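Zumar abre em maio a sua nova casa dedicada ao brincar em família

A Zumar tem o enorme gosto de anunciar que abre portas, já em maio, o seu novo espaço de brincar para famílias, um projeto que nos acompanha há muito tempo e que finalmente podemos partilhar com os vizinhos, com as escolas da zona e com todos os que nos foram escrevendo a perguntar quando seria o dia! São 483 metros quadrados num só piso, com entrada direta da rua, lugar para carrinhos de bebé e uma sala de leitura virada para o pátio das traseiras.

O espaço divide-se em 3 áreas, pensadas para crianças até aos oito anos e para os adultos que as acompanham (avós incluídos, claro, que são muitas vezes quem tem mais paciência para ficar sentado no chão). Há um canto de faz de conta, uma oficina de construções e a sala de leitura, onde a hora do conto começa às dez e meia da manhã.
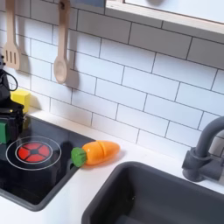 O projeto de interiores ficou a cargo do ateliê Dravotance, que conversou longamente com educadoras e famílias antes de desenhar fosse o que fosse, e a quem agradecemos a disponibilidade para ouvir opiniões nem sempre fáceis de conciliar. A biblioteca foi reunida com a ajuda da editora Mivska e arranca com cerca de 1000 livros, muitos deles em edição bilingue, que podem ser lidos no local ou levados para casa durante duas semanas.

As famílias que se inscreverem durante o primeiro mês recebem um cartão de visita gratuito, válido para uma manhã ou uma tarde à escolha, com lanche incluído. As escolas e os jardins de infância podem marcar visitas de grupo com condições próprias, bastando para isso contactar a nossa receção, que terá todo o gosto em ajudar a encontrar o melhor horário.

Sobre a Zumar
A Zumar cria e gere espaços de brincar e de leitura para a primeira infância, em colaboração com famílias, escolas e autarquias.

Inscrições e pedidos de imprensa: na receção do espaço, entre as nove e meia e as seis da tarde.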